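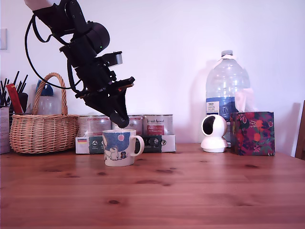 Introduction to Automation
Handout 7: Notes from the visit to the Isden open day, Fellville

These notes cover the August visit and are meant to be read alongside Handout 6 (grippers and joints). If you missed the coach, read section 3 twice and borrow someone's sketches. The written task is at the end.

1. The site

Isden has the ground floor of a former printing works in Fellville. Most of the building is taken up with packing machinery, which we saw from the walkway only. The open day demonstrations were in the smaller rooms off the main corridor. We were split into two groups, and both groups saw the same things in a different order, so don't worry if your notes are the other way round from your neighbour's.

Intan Ngui ran the arm demonstration and took most of the questions. She has worked on handling of household objects for several years and was patient with us, including over the question about whether the arm could make tea. (It can't. She has been asked before.)

2. The setup

The arm reaches down over an ordinary pine table. It is a chain of dark links with a motor at each joint, and it ends in a gripper with two fingers. The fingertips are curved. A small camera is mounted on the arm. Note the cable as well: it hangs away from the arm in a wide loop. Several of you drew the cable tight against the links. A cable needs slack, or the joint can't turn through its full range without pulling on the connector.

The table is not cleared before a run. The mug stands in front of a cardboard tray of tins, with a basket, a water jug and a tissue box also on the table. This is deliberate. A system that only works on a bare surface is of little use in a kitchen, and the first thing a visitor does in their own home is put something down in the wrong place.

3. Picking up a mug

Intan Ngui split the task into stages. Learn these, as we will use the same terms for the rest of the term.

Approach. The gripper is brought above the object and stops short of it. Speed is high at first and drops near the end.

Alignment. The wrist turns until the fingers are suitably placed. For a mug there are at least three choices: across the whole body, over the rim with one finger inside, or by the handle. Each needs a different opening and a different angle.

Descent. Movement is slow and straight. Anything standing close behind the object matters most here, and with the mug in front of the tray the path down has to keep clear of the tins.

Closing. The fingers close until a set force is reached. Ceramic is hard and smooth, so too little force lets it slip and too much can chip the rim.

Lift. A short upward move comes first, then a pause to check the grip, then the full lift.

She gave us figures from a long trial carried out before the open day. There were 673 attempts with mixed objects, of which 155 were mugs or cups. Almost 100 of those mug attempts used the rim grasp. She did not give a success rate for each grasp and asked us not to guess one from what we saw on the day. Please respect that in your write-ups.

4. Points raised in questions

Why two fingers? Cheaper, easier to control and easier to repair. More fingers help with odd shapes but add joints that have to be planned for.

Does the pattern on a mug matter? It can. A printed picture gives the camera plenty of edges to find, but some of those edges have nothing to do with the shape of the mug. A plain white mug against a plain white wall causes a different problem.

What about clear plastic? Difficult. Light passes through it and bends, so distance readings are often wrong. The water jug is a fair example of an object the team would rather not start with.

Who decides the order of the stages? On the day, the software supplied by Jivis. The older version, written by Jabłońska's group, had the alignment stage before the approach. Both work — the difference shows mostly in how much room the wrist needs.

5. Task

Choose one object from your own kitchen that isn't a mug. Write one side of A4 on how the five stages would change for it. Include a sketch from the side, showing the fingers at the end of the descent, and mark the nearest obstacle. Say which stage you expect to be hardest and why.

Hand in at the start of the next lab. Sketches in pencil are fine. Safety glasses borrowed for the visit should go back in the box by the lab door — two pairs are still missing.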